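Can a Robot Arm Tidy Your Sofa Yet? How to Try It in Simulation

Picking toys up off the sofa is the chore I'd hand over first, and it makes a fantastic test for a robot. The objects are odd shapes, the seat is soft, and there's usually a blanket in the way. A person does it half asleep. A robot arm can do it too, some of the time, and finding out where it falls down is the fun part!

You don't need a real arm to start. Everything on this page runs in a simulated living room on a normal desktop with a decent graphics card. I use a scene builder called Clodum and a small control library called Sipos, but the steps carry over to other tools without much trouble.

What you need

A simulator that handles contact between objects
A model of an arm with a two-finger gripper
A room with a sofa, a blanket and a few toys
One free evening, or 2 if you've never set up a scene before

Step 1. Pick one chore and write it down

"Clean the living room" is far too big. Mine reads: lift one toy off the seat, carry it clear of the sofa, set it down without dropping it. Write down what counts as a pass before you run anything. I skipped this on my first go and ended up arguing with myself over whether a toy resting on its side was "put away" (I now say it is).

Step 2. Place the arm

Put the base close enough that the far corner of the seat is in reach with the elbow still bent. An arm stretched out straight has very little room to adjust at the end. Swing it through the whole seat area by hand in the viewer and watch for the forearm hitting the armrest. Mine hit it constantly until I moved the base forward.

Step 3. Choose awkward toys

Cubes are too easy. Anything with wheels is great, with lots of edges that look like good places to grab and aren't. Add one smaller object as well, so the gripper can't get by with a single width. Leave the blanket on the sofa. Real sofas have blankets!

Step 4. Set up two views

You want one view of the whole work area and one close to the fingers. The wide view shows whether the arm is heading for the right spot. The close one shows whether the fingers are lined up with the toy, and it's the one I watch most.

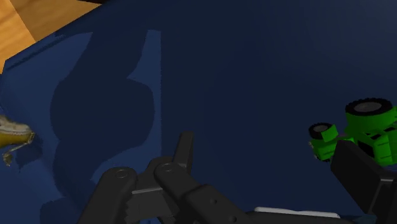
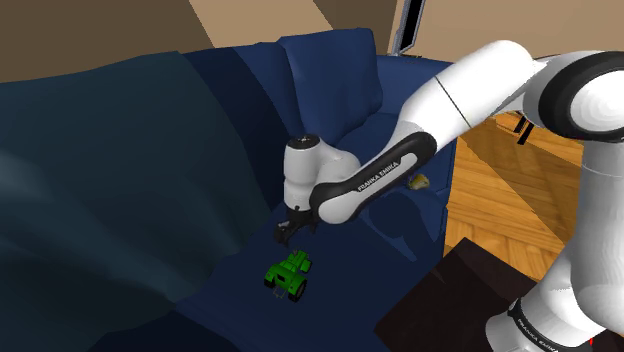
Both views have the green tractor on dark blue, and the shadows are strong in both. Keep shadows like those in your own room.

Step 5. Run it many times, with changes

One good grasp tells you very little. I do 500 runs per setup and shift the toy a bit each time, turning it as well as sliding it. My first setup, saved under the project name Briltow, passed 279 of them. I was thrilled with that – a month earlier it was mostly poking the cushion.

Step 6. Sort the failures

Go through the failed runs and give each one a short label. These are the ones I use:

Closed on nothing
Touched the toy and pushed it away
Got hold of it, then dropped it
Hit the sofa
Gave up halfway

Pushes were my biggest group by far. Opening the fingers wider and coming down more slowly helped a lot. Drops mostly got better when I had the gripper take hold of the body of the toy and leave the wheels alone.

Step 7. Change one thing and go again

Only one! I have 3550 runs saved now, and the batches where I changed three settings at once are no use to me at all.

So, can it do the chore?

One known toy on one known sofa, quite often. A full sofa with toys it hasn't met before, no, at least with my setup. Folding the blanket afterward is a different job and much harder, and I'm trying it next. If you build your own room, begin with the toy closest to the arm and work toward the back cushion.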